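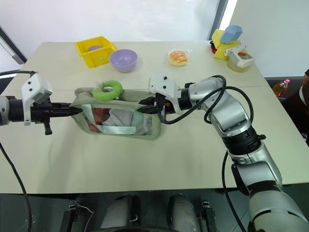
Fig. 5. Window pouch held above the table, gray cloth inside, green ring on the top edge.

Section 5. Packing the window pouch

This section covers the Nulau 3000 window pouch and the soft items stored in it. If you have the Nulau pouch without a window, the steps are the same, except that you will need to open it to check the contents. For small loose pieces, see "Sorting the small pieces" below.

Before you start

Clear a space on the table wide enough to lay the pouch flat with its contents beside it. Any smooth, clean tabletop will do. If the top is made in two panels, such as the Mayrhofer folding table, work on one side of the seam. Crumbs and threads collect in the joint and the cloth will pick them up.

Everything that goes in the pouch must be clean and fully dry. Leave washed cloths out overnight before packing them, even if they feel dry to the touch.

CAUTION: Do not pack anything with a sharp corner or an exposed pin against the window. A small hole in the panel will spread and cannot be patched.

Loading the cloths

1. Open the pouch all the way and turn it so that the window faces you. Remove anything left in the bottom corners.

2. Wipe the inside of the window with a dry cloth. Use a slightly damp cloth for marks, then let the pouch stand open until the panel is dry.

3. Put the checked cloths in first and push them to the left. They are the hardest to find later, so keep them where some of the pattern can be seen from the front.

4. Add the plain cloths. They can be folded or put in loosely - folded cloths take up less room, but loose ones hold their place better when the pouch is carried.

5. Press down on the contents with a flat hand and let the air out. Do not press on the window itself.

6. Close the pouch. If it will not close easily, take out one cloth and try again.

NOTE: The pouch is meant to be a little slack when closed. A tight pouch puts strain on the stitching along the window, and damage from overfilling is not covered by the Terneteo warranty.

The green ring

The green ring is kept with the pouch but does not go inside it. Packed under the cloths, it flattens, and the pile takes days to come back up. Keep the ring in its clear bag for storage. A replacement bag can be ordered as part 183.

To bag the ring:

1. Shake the ring out and brush the pile with your fingers in one direction.

2. Slide the ring into the clear bag. The ring can be bent to get it through the opening.

3. Smooth the bag down and fold the spare plastic under. Leave the bag unsealed. A sealed bag traps moisture.

4. Set the bagged ring on top of the pouch after the pouch is closed and in its final place on the shelf.
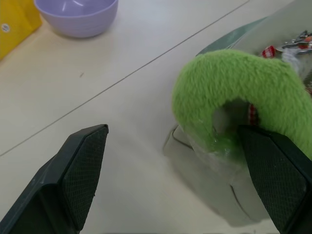

Fig. 6. Green plush piece and its clear bag. A red-and-white checkered patch shows through the curve.

CAUTION: Keep the clear bag away from babies and small children. If the ring is going to be used by a child, take the bag off first and put it out of reach.

If the bag has torn, do not tape it. The adhesive works loose in a warm room and sticks to the pile, and the only way to get it out is to trim the fibers. Use a new bag, or store the ring without one in a closed cupboard.

Standing the pouch on edge

The pouch can be stored flat or standing on one of its long edges. Standing is better for a shelf, as you can read the contents through the window without pulling anything out. Flat is better for a drawer.

1. Hold the closed pouch by both ends and lift it clear of the table. Do not lift it by the window.

2. Tip it slowly until the window faces forward. The contents will settle toward the lower edge.

3. Lower the long edge onto the table and let the weight come down evenly. If the pouch leans, the load is too far to one side.

4. Lay it down again, shift the cloths through the closed pouch with the palm of your hand, and repeat. 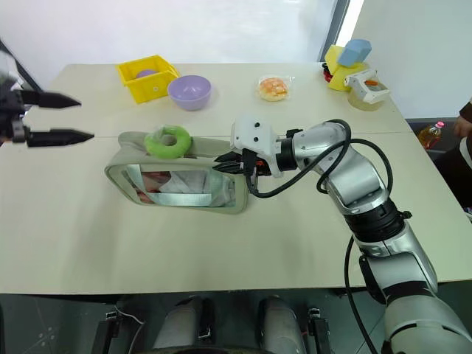 A pouch that is less than half full may not stand without support. Put it between two other items, or fill the space with one more cloth. Do not prop it with a hard object behind the window panel, which will crease after a few weeks in the same position. Light creases come out if the pouch is left flat in a warm room. Do not use an iron or a hair dryer.

NOTE: Keep the window out of direct sun. The panel yellows over time, and a yellowed panel cannot be cleaned.

Sorting the small pieces

Small cups, lids, discs and other hard pieces are stored separately, in the Prernum tray. Do not mix them with the cloths.

1. Set the small pieces out on the table with space between them. Start with the largest at the back.

2. Check each piece for cracks and rough edges. Throw away any that are damaged.

3. Stack only pieces of the same shape. Flat pieces go in the shallow end of the tray, rounded ones in the deep end.
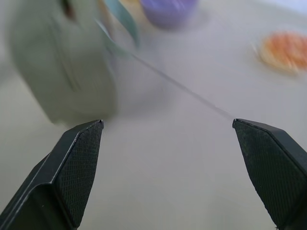
Care and cleaning

Empty the pouch and wash it by hand in lukewarm water with a mild soap. Do not soak it. Rinse both sides of the window, blot with a towel, and hang the pouch open by one end until it is dry all the way into the corners.

The green ring should be surface cleaned only. Dab the pile with a damp cloth, let it dry, then brush it up with your fingers before it goes back in the bag.

Check the stitching around the window every March, or any time the pouch has been packed for a trip. If a stitch has pulled, stop using the pouch until it has been repaired. For repair instructions, see Section 6.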